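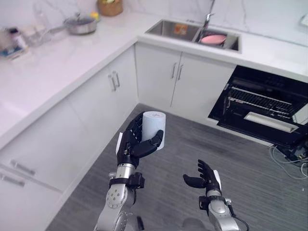
## Kitchen roll, a rack over the small sink and a dishwasher: what is the sensible way to set this up?

**Maritza Castaño**, 2020-05-13

I moved into a flat with a white L-shaped kitchen in February and I still haven't settled on how to use the corner with the sink. There is plenty of worktop down the long side, but it has filled up. The frying pan lives out with its lid on, then there's the basket, then the glass containers and the small bottles, and the kitchen roll goes wherever there is a gap. It has no holder. I stand it on end and it gets knocked over, or I put it down on a damp bit of worktop and lose the bottom inch of every sheet.

The sink is a double one, a large basin and a narrow one, with a tall tap between them. I have a grey draining rack that sits across the narrow basin. The dishwasher is to the right of it under the worktop. Most things go in the dishwasher, but I have some pink plates that I've been washing by hand because I don't know what they're made of and there is nothing printed on the underneath.

What I'd like to know:

- Where do people keep the kitchen roll when there is no wall space near the sink? I rent, so I can't drill into the panels.
- Can unmarked plates go in the dishwasher at all, and if so, top or bottom?
- Is it a bad idea to leave the rack over the small basin all the time? It means I only have the one basin to wash in.

I've looked at a freestanding roll holder from Tenow and a stick-on one from Usen. The landlord, Mr Colau, is fairly relaxed but he did ask me not to glue anything to the walls.

---

**Orlando Quispe**

I had almost the same layout in my last place, so I'll take these in your order.

Kitchen roll: get a freestanding holder with a heavy base and put it at the end of the worktop nearest the sink, on the side you don't drain dishes. I'd avoid the stick-on type. They hold well enough on a smooth cupboard door, but the one I had pulled a strip of the finish off with it, and you've already been asked not to. If you don't want another thing on the worktop, look for a holder that hooks over the top of a cupboard door, with the bar on the inside. It is slightly more awkward with wet hands but the roll stays dry. Check the gap above the door first, mine was too tight in one cupboard and fine in the next.

Plates: it depends on the material, and colour tells you nothing. Glazed stoneware and most porcelain will go through without trouble. Melamine is usually all right on the top rack on a cool programme, though it dulls after a while. Anything hand-painted over the glaze, or anything with a crack in it, I'd keep washing by hand. If you have several the same, put one through on its own for a couple of weeks and compare it with the others.

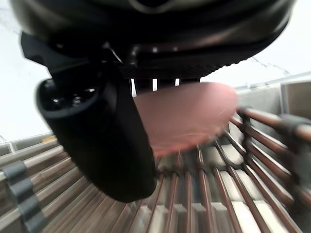

Wherever it goes, stand a plate between the prongs with the eating side facing the middle of the machine, and leave a gap before the next one. If it lies flat over the rods the water collects in it and the underside of whatever is above gets a poor wash. Spin the spray arm by hand before you shut the door. A large plate at the front of the bottom rack can foul it, and then half the load comes out with bits on.

Also have a look at the coating on the racks every so often. If the ends of the prongs are bare you'll get small rust marks on pale plates, and those are a nuisance to shift. You can buy little rubber caps for the ends.

---

**R. Ticona**

just put them in, I've never read the bottom of a plate in my life and the worst that's happened is a chipped bowl. Top rack. As for kitchen roll, keep it in the cupboard under the sink and use a cloth

---

**Hob_and_Kettle**

Agree with Orlando on most of that, but I'd answer the rack question differently from how you've put it. I leave mine over the narrow basin permanently and I don't miss the basin.
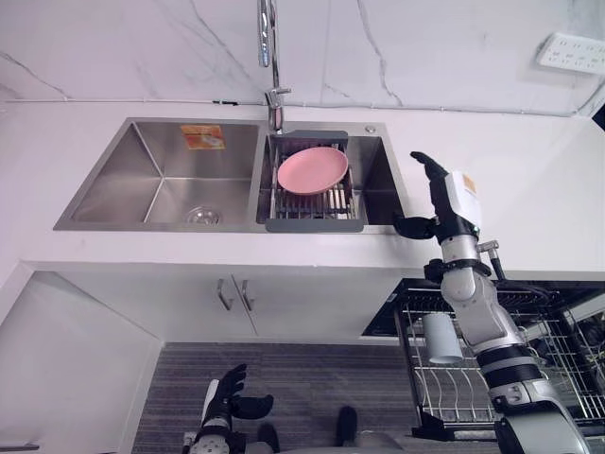
The big side is enough for washing a pan or a few plates, and the narrow side does the draining without any water running onto the worktop. The things that need doing are small. Lift the rack once a week and clean the basin below, as it gets a film when it isn't rinsed. Run the tap into that side for half a minute too, otherwise the waste can start to smell. Wipe the underside of the rack at the same time, between the slats where the limescale sits.

If you're rinsing plates before they go in the dishwasher, you can mostly stop. Scrape them and load them. I kept my rack half full of rinsed plates waiting for the machine for years, and it was just an extra stage.

One more on the roll. A wide jar or a straight-sided glass container with the roll stood inside works perfectly well as a holder, if one of yours is big enough. Leave the lid off.

---

**Maritza Castaño**

Thanks. I've measured above the cupboard doors and the hook-over type should fit on the one to the left of the sink, so I'll try that before buying anything for the worktop. I'll put one pink plate through on its own this week. The rack is staying where it is.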